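Why Students Keep Shoes They Do Not Wear
Project report, Consumer Habits course
Keerthana Kurian, Justinas Uibo, Soudabeh Heydari
Supervisor: Kamala Sundaram
2021-09-13
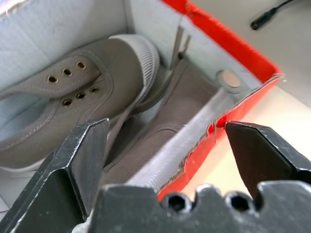
1. Background

Many students in Stidbridge live in small rooms, but they still keep shoes which they almost never put on. Our group wanted to understand the reasons. We started from a short article by Anselmo Teixeira, given to us in the course, where he writes that people keep clothes for "a life they plan to have". We asked if the same is true for shoes.

2. Method

In June we sent a questionnaire to 100 students in two dormitories, and 56 of them answered. After this we made longer interviews with 17 persons. Each interview took about 20 minutes and was done in the common kitchen. Soudabeh wrote the notes and Justinas sorted the answers into groups. We did not ask about income, and this was maybe a mistake.

3. Results

The most common reason was price. Students felt that giving away an expensive pair is the same as losing the money again. The second reason was memory - a graduation, a trip, a gift from a parent. Several persons told us that they keep the original box too, and that a pair in its box feels "still new" even after some years.

Fit was a smaller reason than we expected. Only a few students kept shoes that were too small, and they wanted to sell them later. Most had not started to do it.

4. Limits of the work

Both dormitories are near the center, so students who live with family are missing. The word "rarely" in question four was also understood in different ways. Kamala Sundaram advised us to write "less than once in a month" in the next version, and we have changed the form.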